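Speaker notes - Welded frame production for tillage equipment
Session 3, Tuesday afternoon, Grostorbridge
Speaker: Jeanine De Haan, Stavent

Slide 1 - Title
Name, role, company. Stavent builds cultivator and disc harrow frames. Cutting and welding are done in Grostorbridge, paint and final assembly in Penovton. Say that the talk covers the frame only. Questions on discs and bearings can wait for the second speaker.

Slide 2 - What the frame has to do
The frame carries draft load from the hitch to the tool bars. It also takes side load on headland turns and shock load from stones. The shock load sets the size of the corner joints. Point to the front cross member on the drawing. Most of the field failures we looked at started at the toe of a weld on that member, on the underside, where it meets the gusset.

Slide 3 - Old joint, new joint
Old design: square gusset, weld carried around the end of the plate. New design: tapered gusset with a radius at the tip, weld stopped short and ground. The tube is the same section and the same grade. Do not spend long on the grade, the handout has it.
If asked about cost: the tapered part comes off the laser with no extra setup. The grinding does add labor. We accept it on the front member and leave the rear member as welded.

Slide 4 - Cutting and prep
Tube is cut to length and coped in one pass. Plate parts are nested by thickness. Mill scale is removed in the weld area before tacking. We used to skip this on the lighter frames and had porosity in the root, mostly in December, when the stock came in cold from the yard and picked up moisture. Stock now stands inside overnight before it goes to the saw.

Slide 5 - Fixture
Two fixtures, one for tacking and one for full welding. The tack fixture locates from the hitch plates, since every other dimension on the machine is taken from there. The welding fixture is a rotating frame, so that nearly all seams can be laid flat or horizontal.
Clamps on the long side are left free to slide. When both ends were locked, the frame came out with stress in it and moved after release. Show the flatness chart. The upper line is locked, the lower line is sliding.

Slide 6 - Weld sequence
Work from the center out, alternating sides. Short seams first, long seams last. Gussets go on after the cross members have cooled enough to hold by hand. The sequence card hangs at the station and carries a revision letter. Operators initial the card for each frame, and the card travels with the frame to Penovton.

Slide 7 - Inspection
Visual check on every seam. Magnetic particle on the front member, one frame in 50. Any crack indication stops the batch. Dimensional check is on 41 points with a portable arm, hitch plates first.
A bad reading on the hitch plates means the rest of the report is not usable. Send the frame back to the fixture and start the report again. 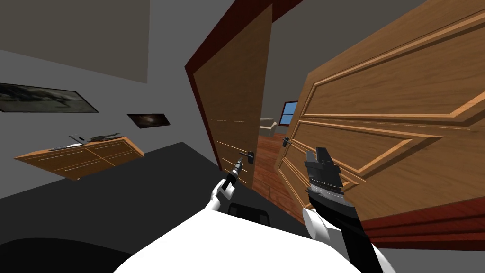

Slide 8 - Paint and transport
Blast, zinc primer, top coat. Masking on the pin bores and on the bearing seats. Frames ship stacked on timber with straps over the cross members. Straps over the gussets damaged the coating on the first shipment to Lagos, and the rust had a good start by the time it was unloaded. The packing drawing was changed after that - strap positions are now painted on the timber as well.

Slide 9 - Field results
Almost 3 seasons of use on the new joint. No cracks reported at the front member. One bent rear member, from a stump, repaired on site by the dealer. Mention that hours are reported by customers and are not logged on the implement, so the comparison with the old frame is by season and not by hour.

Slide 10 - Open items
Ground finish: we still judge it by eye against a sample plate. A gauge is on trial.
Rear member: no decision on whether it gets the tapered gusset.
Wider frames: the rotating fixture is at its limit on length. A folding frame would be welded as center and wings, then pinned.

Leave slide 10 up during questions. Sample gusset is on the front table, old and new, both sectioned and etched. Please ask people to put them back in the tray.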